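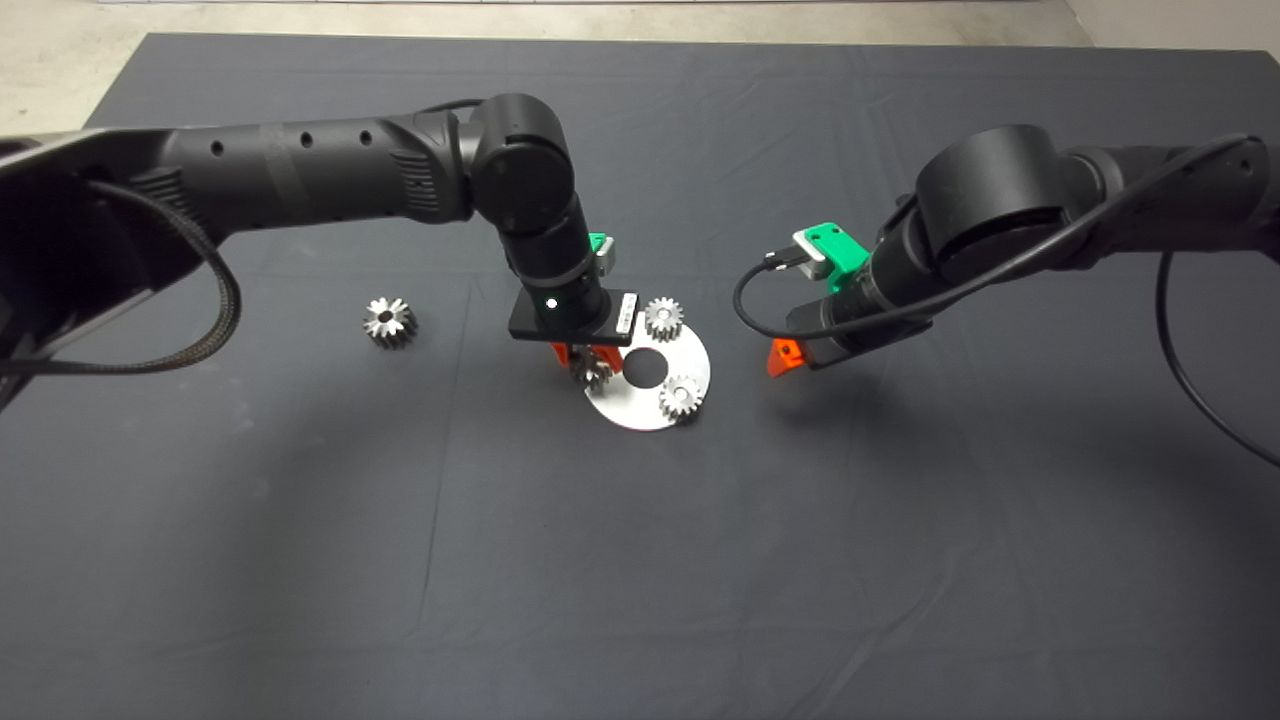

Chapter 2
Small Gears on a Plate

Most books on machine parts open the subject of planetary gears with a promise. The planetary set, they say, is compact and strong, and it shares its load evenly among the planets. The first claim is usually true. The second depends on who made the teeth. The third should be doubted until somebody has measured it, and in this chapter we are going to doubt it at some length.

Start with what is on the bench. A planetary set needs a sun gear in the middle, a ring gear with its teeth on the inside, several planet gears between them, and a carrier, the plate that holds the planets. Each planet turns on its own pin. The pins are fixed to the carrier, so when the planets roll around the sun, the carrier has to turn with them or be held still by force. That is the whole list, apart from bearings and grease, and a student who has sorted the parts on a cloth once will remember it better than one who has copied the diagram four times.

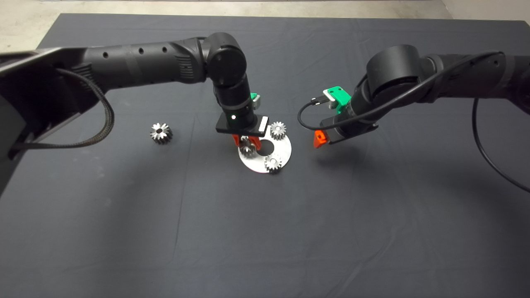 The ratio comes next, and it is where the first bad habit sets in. Students like to multiply every tooth count they can find. Take a sun with 20 teeth and a ring with 70. Hold the ring, drive the sun, and take the output from the carrier. The reduction is one plus the ring divided by the sun, so 1 + 70/20, or 4.5 to one. The planets don't appear in that sum at all. They pass motion from the sun to the ring and have no vote in the ratio.

They do have to fit. With standard teeth and no adjustment to the centers, a planet must have half the difference between the ring and the sun, here 25 teeth. Dougal Carnegie, who taught this course at the Prosham shop before I did, kept a box of gears with 27 teeth for the first session in June. He handed them out without comment. Every year a few groups worked out a perfectly good ratio on paper and then spent the afternoon trying to push a planet into a gap that was too small for it.

There is a second test, and catalogs are oddly quiet about it. If the planets are to be equally spaced, the teeth of the sun and ring added together must divide evenly by the number of planets. Ours come to 90, which divides by three, so three planets will go in. Four will not, at least with equal spacing. A drawing will happily show four anyway. Drawings are made by people who don't have to put the last gear in.

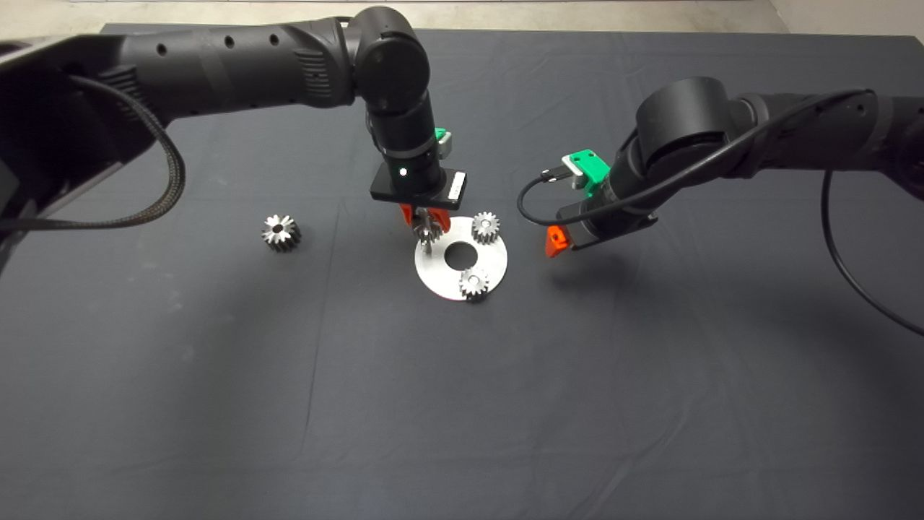 About that last gear. In a well-cut set it goes down with a slight turn, the teeth finding their places as it drops. If it stops short, the usual advice is to "work it in." I distrust this advice. A gear that won't seat is telling you something: a tooth is resting on a tooth, there is a burr in the bore, the pin leans, or you have picked up the wrong gear. Turning the sun a little by hand cures the first of these. Pressing harder cures none of them, and it can leave a mark on a tooth that you will hear later at speed.

Now for load sharing. With three planets, the textbook says that each carries a third of the load. For that to happen exactly, the pins would have to sit at perfect angles and perfect distances, the bores would have to be alike, and the teeth identical. None of this is ever quite so. Where the sun is free to float a little, three planets can push it toward a balance, and the thirds become a fair estimate. Where everything is held rigid, one planet may do most of the work while the others look busy. Fergus Crichton's notes from Pivolia put it more bluntly: "Divide by three, then go and check which one is worn."

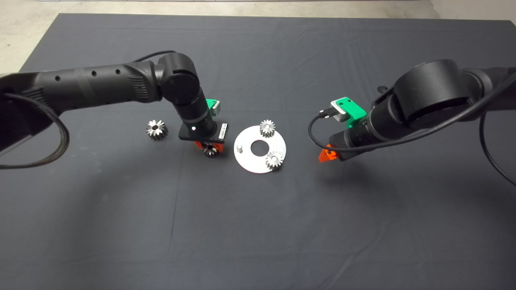 Figure 2.1. Spur gears and a disk with a center hole. A short pin stands on the left side of the disk; the larger gear farther left is on edge on the cloth.

Before reading on, do the following with your own set. Spin each gear on its pin with nothing else in mesh, and write down how it feels. Put the sun in and try each planet against it alone. Swap two planets and try again. If the swap changes anything, your planets are not identical, whatever the label on the bag says, and you should mark them now with a paint pen.

Keep those notes. Section 2.1 derives the ratio for all three cases — ring held, carrier held, sun held — and assumes perfect parts throughout. Section 2.2 takes the perfect parts away again, beginning with a pin that has been drilled slightly too far from the center.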